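How to Figure Out the Reading Order of a Long Fantasy Series

December 2020
By Ambrose
Print this page | E-mail this page

Quick one today. People keep asking where to start with the Wilunthorpe books, and the same method works for any big series, so writing it down once.

First, get the full list. Novels, short story collections, the odd novella. Don't trust the page in the front of the paperback, it only lists what that publisher put out. Library catalog is better. Sort by original publication date, not the reprint.

Next, split it up. Main novels in one column. Collections in another. Anything set in the same world but with different leads goes in a third, call it side stuff. For Wilunthorpe that gave me 4 main novels and a messy pile of everything else.

Now check for the short story trap. A lot of fantasy series began as magazine stories, and the first novel assumes you read them. Open chapter one. If characters are greeting each other like old friends and you have no clue who anybody is, go back and read the collection first. Plandesard is like this. I gave up on it around 40 pages in, started over with the stories, no trouble after that.

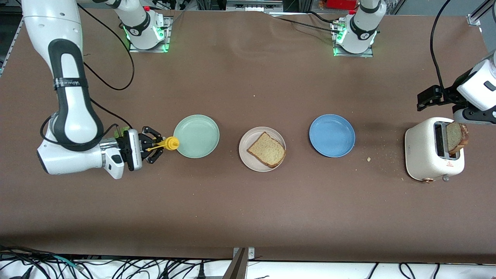

Yellow squeeze bottle at the rim of the pale green plate.

Titles. Big headache with translated books. The British and American editions can have different names and it's the same book. Before you buy, compare the original title on the copyright page. I own two copies of one Stilonis novel becuase I skipped this. Fan translations make it worse, the titles are whatever the fan liked. Write the original title next to every entry, even if you can't pronounce it.

Prequels. Read them in the order they came out, at least the first time through. A prequel written ten years later usually spoils something. Second time through, go chronological if you want, it's fun.

Film and game tie-ins go last. Same with comics. Some are new stories, some just retell the novels with bits missing. Check the blurb. If the it says "based on the screenplay" you can skip it and lose nothing.

Put the finished list on an index card and stick it in whatever book you're reading. Cross off as you go. My Plandesard card has been in use since October and it's a wreck but still readable.

Will do a separate page on omnibus editions, those need their own list.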